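Workshop Notebook - Room Re-organisation, Entry 4
15 April 2022
Entered by Trefor Lloyd

Last updated: 15 April 2022, 4:40 pm

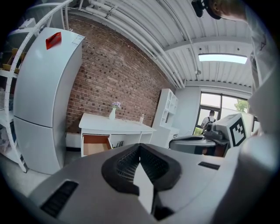 The purpose of this stage is to settle the permanent position of the larger furniture before the Clolari stock is brought across from the store. Prasert Ruangrit and I reviewed the floor plan from Entry 3 and have agreed on two changes, recorded below.

The white desk is to remain against the brick wall. The earlier plan had it under the window, but colleagues working there in October reported glare through most of the afternoon. The drawer on the left side of the desk will be kept for hand tools and labels only. Its wooden interior is unfinished to the touch and should be lined before anything oily is placed in it. Prasert has a roll of grey felt and will cut a piece to size. The lavender may stay on the desk, provided the vase is kept clear of the power board.

The cabinet with the open cubbies stays to the right of the desk. Each cubby is to hold one category of consumables, with a printed label on the lower lip. We tried the Wonon trays this morning. They fit with 4 mm to spare on each side, which is acceptable, but the tray handles catch if the tray is pushed in at an angle. No further trays will be ordered until the first set has been in use for a month.

The refrigerator also remains in its present corner. It must stand 80 mm clear of the brickwork at the back for air flow. I measured 65 mm at the left rear foot and have asked that it be drawn forward when two people are available to do so. Nothing is to be stored on top of it in the long term. The freezer compartment is for sample packs only - food is to be kept in the upper section, marked with a name.

The white shelving unit behind the refrigerator is the least satisfactory part of the arrangement. Access is narrow and the lower shelves are awkward to reach. Prasert proposes turning the unit by a quarter so that its open face looks into the room. I have no objection, although the move would bring it 200 mm closer to the walkway and the clearance must be checked again afterwards. Heavy items are to go on the bottom shelf in either case.

Stock count for the transfer stands at 2,604 pieces, as supplied by Rekodon. The figure includes the short-length fittings, which were left out of the October list. I have not verified it.

Outstanding:
- Line desk drawer (Prasert)
- Move refrigerator forward and re-measure
- Decide on shelving unit, then mark the floor with tape
- Labels for cubbies, colour to match the stock sheets
- Return the borrowed trolley to the Thomas store

The tape on hand is the narrow type and lifts at the corners. The wider roll should be requested with the next order.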